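Dried beans: soaking, cooking and storing

2023-01-10

Quantities first. 200 g of dried beans will feed three people as part of a stew, or two as the main item. The beans will more than double in weight by the time they are cooked, so choose the pan accordingly. A tall, narrow pan is preferable to a wide one for small batches, as less water is lost to evaporation.

Sort the beans on a pale plate before soaking. Remove stones, split skins and anything shrivelled. Rinse in a sieve under the cold tap until the water runs clear.

Soaking

Cover with plenty of cold water and leave overnight. In a warm kitchen, put the bowl in the fridge - beans left out in the heat can begin to ferment, and a sour smell or a line of froth at the rim means they should be thrown away. Chickpeas and large white beans benefit most from a long soak. Black-eyed beans can be cooked without one. Lentils and split peas need rinsing only.

If the soak was forgotten, bring the beans to the boil in fresh water, turn off the heat, cover and leave for an hour. Drain and proceed as usual. The skins split more readily with this method, so keep it for soups and purées.

Salt in the soaking water gives a softer skin. Use a level tablespoon for a large bowl, then drain and rinse before cooking. 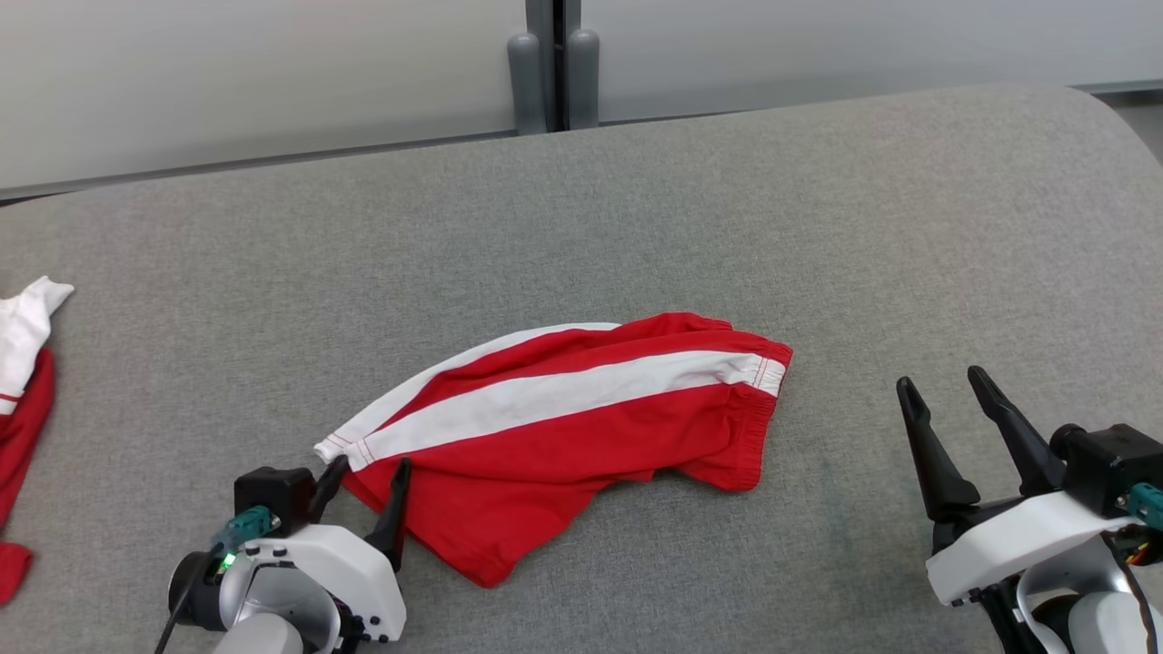
Red garment on a padded grey surface.

Cooking

Start in fresh cold water, enough to stand well above the beans. For a full batch in the large Granholm pan I use 2000 ml and top up from the kettle if the level drops. Adding cold water part way through slows everything down and gives an uneven result.

Red kidney beans must be soaked, drained and then boiled hard for at least ten minutes before the heat is lowered. Do not put them in a slow cooker from raw. The temperature may never get high enough to destroy the toxin they contain. Treat cannellini beans in the same way.

After the hard boil, reduce to a bare simmer and set the lid slightly ajar. Skim the foam during the first few minutes. Stir as little as possible.

Tomatoes, vinegar and lemon juice go in at the end. Acid keeps the skins firm, and a bean that is still hard when the tomatoes are added will probably stay that way. Bay, garlic and half an onion can go in at the start.

Testing

Take several beans from different parts of the pan and press each against the roof of the mouth with the tongue. All of them should give without a chalky centre. One soft bean proves very little.

Times vary with age. A fresh packet of haricots may be ready in under an hour, and an old one can take more than twice that. Write the purchase date on the jar. In hard water areas, a pinch of bicarbonate of soda in the pan helps, though too much gives a soapy taste.

Cooling and storing

Let the beans cool in their liquid, uncovered, in a shallow dish. Drained while hot, they dry out and crack. Once cool, move them to the fridge with enough liquid to cover, and use within three days.

For the freezer, pack in portions with a little of the liquid and leave a gap at the top of the tub for expansion. The square Fladum tubs stack well but the lids go brittle at low temperatures - ease them off after a minute on the worktop. Label with the type of bean, since cooked haricots and cannellini are hard to tell apart once frozen.

Surplus cooking liquid can be frozen in an ice cube tray and used to thicken soup. Check it for salt first.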